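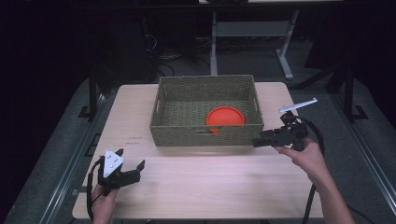 Rommel Gatchalian wrote to say that he'd been in Australia for two weeks when someone invited him to a lunch and told him to bring a plate, so he brought a plate. It was a nice one, he says, and it was washed and handed back to him at four o'clock with great courtesy. He would like it known that the phrase should come with a warning.

Agreed, Rommel. We'll start there.

Bringing a Plate: Frequently Asked Questions

What does "bring a plate" mean?

Bring food, on a plate, to share. The plate is merely transport. If you turn up at a Walta street lunch with bare crockery you will be forgiven at once and mentioned for decades.

How much food should I bring?

Enough for your own household and a bit over. Everyone else is doing the same sum, so there will be three times what's needed. A fellow in Kiani once catered on the assumption that the rest of us wouldn't, and his freezer was still full of curried egg in February.

Is a shop-bought dip all right?

Yes. Decant it. You don't have to claim you made it, but peel the price off before you put it down. Shop dip with cut-up carrot ranks above shop dip alone. Shop dip with the foil still on ranks with the bare plate.

Can I bring a salad?

Please check with your host. I have attended a lunch made up wholly of potato salad, and while the variety was instructive (one had sultanas), a person needs a sausage.

What about allergies?

Write what's in it on a bit of card and prop the card against the dish. "Slice" is not a list of ingredients. If there are nuts in it, say nuts, and say it first. Bring a separate spoon as well, or yours will be sharing duties with the prawn thing.

Do hot dishes need to stay hot?

They do. Bring it wrapped in towels as late as you decently can, and ask about the oven before you leave home. Six people have generally had the same idea about the oven. Cold things with cream or mayonnaise go in the esky until it's time to eat, and anything that's been sitting out through the speeches goes in the bin, however much you loved it.

How do I get my container back?

You put your name on it. Masking tape and a laundry marker, on the base and again on the lid, as the two will be parting company before dessert. 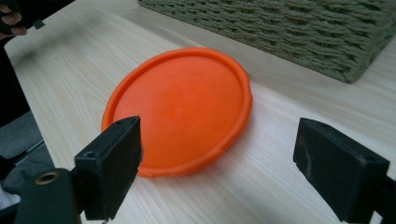 Tape survives one lunch and about half a wash, so renew it each time. Nail polish lasts longer, if you don't mind your initials in Coral Sunset. Dishes left at the Ernbridge hall go on the shelf by the urn, and after a month they belong to whoever has the nerve.

Can I take leftovers home?

Your own, always. Other people's, only when offered, and you must refuse once. Refusing twice is taken as sincere and you'll go home with nothing, so keep count.

Someone gave me a plate of food and I have to return the plate. Can it go back empty?

Legally, yes. My mother would not have done it. A few lemons will do, or whatever the tree next door is dropping on your side of the fence.

What if nobody eats mine?

Take a large serve of it yourself, early, in full view. Leave a visible gap. People won't break the surface of a pavlova but they'll cheerfully follow a vandal.

Am I allowed to leave before the washing up?

You're allowed. Pick up a tea towel, dry four things, and then remember the dog.

Comments

Sulura Rd Deb: Over 1000 words could be written on people who bring ice and call it a plate. My brother-in-law, for one.

kev_m: Ice is a perfectly good contribution. Signed, the brother-in-law.

Pauline: The potato salad with sultanas was mine and there was none left, so draw your own conclusions.

Trish in Kiani: Does a cheese platter count if it's one cheese?

kev_m: Depends on the cheese. If it's the sliced sort, bring ice.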